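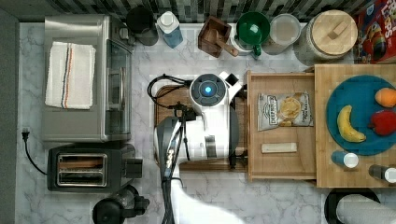
4.3. Análisis de las paradas de protección

Durante la segunda campaña de ensayos se ejecutaron 300 ciclos de manipulación sobre la encimera de cocina de Ostbridge. El controlador Telen interrumpió 18 de ellos con una parada de protección de categoría 1. En ningún caso hubo contacto con personas ni daños en el mobiliario, pero la tasa de interrupción supera el umbral fijado en el protocolo y obliga a revisar la cadena de detección de colisiones.

Los registros de par articular permiten separar dos grupos. En 13 paradas el par residual estimado en la quinta articulación superó el límite sin que el efector hubiera alcanzado todavía la zona de agarre. En las restantes, la superación coincidió con la aproximación al tostador, con la pinza orientada verticalmente y a velocidad reducida. El segundo grupo se explica por un contacto leve con el borde de la carcasa; el primero no admite esa explicación, y es el que se examina a continuación.
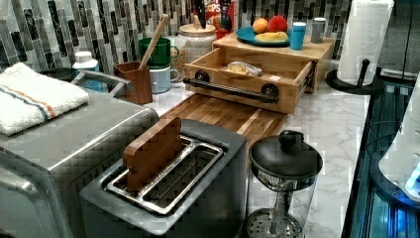
Figura 4. Puesto de ensayo visto desde el lado del horno tostador, con la paleta de madera en la ranura izquierda del tostador.

El modelo dinámico empleado por Telen compensa la masa de los eslabones y la de la pinza, pero considera nula la carga debida al cableado externo. Esta hipótesis es aceptable mientras el mazo conserve holgura. Cuando la muñeca gira más allá de cierto ángulo, el cable se tensa y ejerce sobre la articulación un momento que el observador interpreta como fuerza de contacto - un falso positivo en sentido estricto, aunque el par medido sea real.

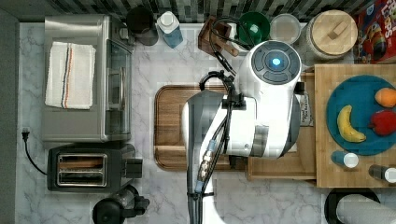

La estimación del momento parásito exige conocer el recorrido del mazo en cada configuración, dato que el fabricante no proporciona. Se optó por una identificación experimental: el brazo recorrió en vacío una trayectoria de calibración y se registró la diferencia entre el par medido y el previsto. La sujeción del cable condiciona el resultado. Los cables negros forman bucles a lo largo del brazo y una abrazadera los retiene cerca de su zona media, de modo que la longitud libre por encima de ese punto determina a qué ángulo desaparece la holgura. Con la abrazadera desplazada hacia la muñeca, el residuo máximo en la trayectoria de calibración quedó por debajo del límite de parada.

Se descartó elevar el umbral de detección. Esa medida habría eliminado los falsos positivos a costa de admitir fuerzas de contacto mayores en toda la superficie de trabajo, incluidas las zonas compartidas con el operador. En su lugar se incorporó al observador un término de corrección dependiente de la posición, implementado en el módulo Saliba, y se añadió la inspección del mazo a la lista de comprobaciones previas. La repetición de los ciclos afectados con ambas modificaciones se presenta en la sección 4.4.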